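Kovcombe Neighbors Forum > House & Yard > Floors

Downstairs neighbor noise, rug pad or rip it all up?

eseshehu_41
Joined in June, mostly lurking til now. We're in the Omoregie building, second floor, old pine boards straight onto joists as far as I can tell. Guy below us says he hears every step. Not mad about it, he's been decent, but he works nights and sleeps til 2 pm and we have a four year old. You see the problem.

Options so far:
felt pad + big rug in the front room
cork under something floating
tear up the boards, fill between joists, put boards back

Budget is 1,000 all in. Landlord says do what you want as long as it can be undone. Anyone been through this?

Ese Shehu

plankton_pete
Third one is out if it has to be undone. Also out at that budget. Also you will break half the boards, old pine splits at the tongue if you look at it wrong.

Rug and pad. Thick pad. Done.

dottie.m
What pete said but the pad matters way more than the rug. We bought a nice rug and a junk pad and got nothing for it. Swapped the pad the next year and the lady downstairs sent up cookies

grumbleguts
Rugs do nothing for footfall. Sorry. They take the click off shoes and toys, sure. Heel thump goes right through. You want mass and you want a gap, and a rug is neither. I'd save the money and buy the guy a white noise machine.

dottie.m
We went from weekly complaints to none, so it did something

grumbleguts
Your lady downstairs might just like you. Hard to measure cookies.

EyeTes
Installed floors for years, so two cents. You're both half right. Heel thump is low and a pad won't stop it. But with a four year old most of what comes through is stuff being dropped, chairs scraping, jumping off the couch. Pad helps a lot with the first two, a bit with the third.

Ese, what do you have for ceiling underneath? Plaster or drywall? Makes a diference.

eseshehu_41
Plaster, he says. Original. Has a crack across the light fixture he's blaming on the guy before us lol

EyeTes
Good, plaster is heavy, that helps you. Go rubber under felt, the two together. Measure the room first and leave the pad a couple inches short of the rug all the way around or the edges ride up and somebody trips.

plankton_pete
Rubber on old finish? Careful. Some of it yellows the varnish and it does not come out. Ask me how I know. Had a bath mat outline in my hallway til I sanded the whole thing.

EyeTes
Natural rubber, mostly fine. Cheap PVC ones, yes, stay away. Test a scrap in a closet for a month if you're worried.

grumbleguts
A month. The man is trying to sleep.

eseshehu_41
Ok so called two places. Kerkau quoted 1,051 for pad plus rug, delivered, which is over but barely. Undell does the pad only, cut to size, said 60 for the cutting and won't give me the rest til I send measurements. Leaning Undell and using the rug we've got.

Does the brand of pad matter or is it all the same stuff with a different sticker

dottie.m
Thickness and how dense it is. Push your thumb in, if you hit the floor easy put it back

EyeTes
Yep, thumb test. And whatever you use to keep it put — no carpet tape straight on the finish. The double sided kind leaves glue you'll be scraping forever. Paper masking tape at the corners just while you get the rug laid over, then pull it. Don't leave it on all summer either, gets brittle and comes up in crumbs.

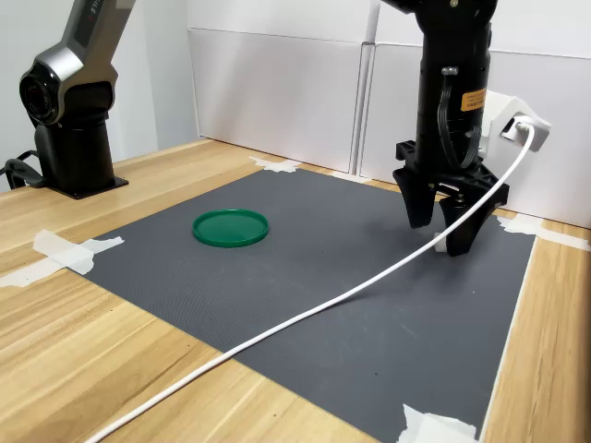

With the rug on top the weight does most of the holding. Put the couch legs on it if you can, front two at least. Then walk it in socks, any spot that slides, fix that spot before you move the rest of the furniture back. Way easier than doing it after.

Eyerusalem (Tesfamariam, if you ask for me at the counter at Undell, they still know me there)

grumbleguts
So there's a sales pitch in here after all

EyeTes
Left there ages ago, get nothing from it. Buy it wherever.

plankton_pete
Felt dots on the chair legs too. Cheapest fix on this whole page and no one said it yet.

eseshehu_41
Doing the dots tonight. Measuring the front room once the kid's asleep, will post what Undell comes back with. Also asking the neighbor which room is worst for him, should of done that first

dottie.m
Bet you it's the kitchen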